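Paddle Cases: Frequently Asked Questions
Ulier Table Tennis, Widham

Last updated 5th April

Which paddles fit in the shaped case?
Any standard paddle with a flared, straight or anatomic handle. The case follows the outline of the paddle, with a round head and a narrower handle section. Penhold paddles fit too, with a little spare room at the handle end.

Is it sold in more than one color?
The Ultach case comes in red and black or in plain black. The price is the same for both. 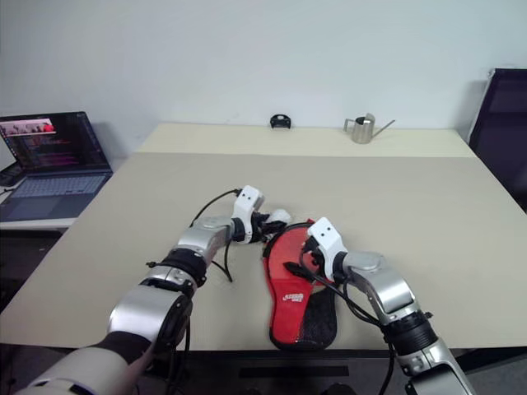

The red case on a table.

Can I keep balls in it?
Carry balls in a separate tube or box. A ball pushed in next to the blade presses on the rubber and can leave a mark. It also strains the zipper.

How does it close?
With a zipper that runs along the edge. Open it all the way before you put the paddle in. If you force the paddle through a half-open zipper, the teeth can catch the edge tape.

Should I wipe the paddle first?
Yes. Use a damp sponge, let the rubber dry for a few minutes, then put on your protective film if you use one. Do not close the case on wet rubber.

How do I clean the case?
Empty it and unzip it fully. Wipe the outside with a cloth and mild soap, then leave it open on a table overnight. Do not machine wash it or put it in a dryer.
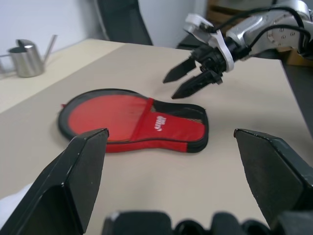
Dust collects along the zipper first, so go over that part with an old toothbrush. Chalk and floor dirt come off the fabric more easily when they are dry.

Where should I store it?
Indoors, flat, and out of direct sun. Cars get too hot from June on, and heat can loosen the glue under the rubber.

Can I order a replacement zipper pull?
Yes, ask for part 421. Orders placed by phone or at the Widham counter usually ship within nine days.

Can I return a case I have used?
Unused cases can be returned within 57 days. If the zipper fails in normal use, bring the case in or mail it to our Gentile Street address and we will repair or replace it.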